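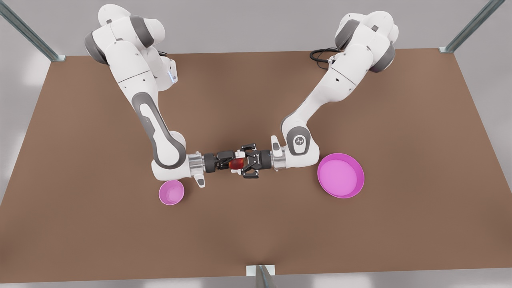

Textbooks > Machines at Work > Chapter 7: The Chore Problem

By Clémence Joly and Gráinne Mac Suibhne
Nov 16, 2025

Every decade or so, somebody promises that the dishes will soon do themselves. The dishes have yet to cooperate. Machines have welded car bodies and beaten us at board games for years, and most of us still empty the sink by hand.

This chapter asks why. We begin with handling small objects, a skill a toddler practices mostly on other people's belongings. Passing something from one hand to the other takes you no thought at all. For a machine with 2 arms it is a negotiation: both grippers must agree on where the object is, and one must let go at a moment when the other really has it.

Much of this practice now happens in simulation, where a dropped bowl costs nothing and the floor never needs mopping. Our first case study, the Furnis trial, ran 701 simulated handovers before anyone bought a real table. The second follows Verbruggen, a parts shop that wanted its bins sorted overnight and got, in June, 149 bins sorted by lunch – the following lunch.

Read Section 7.1 before trying the exercises. You will need a spoon, a blindfold and a patient friend. Oven mitts are introduced in Section 7.2, along with the word "compliance," which has little to do with obedience.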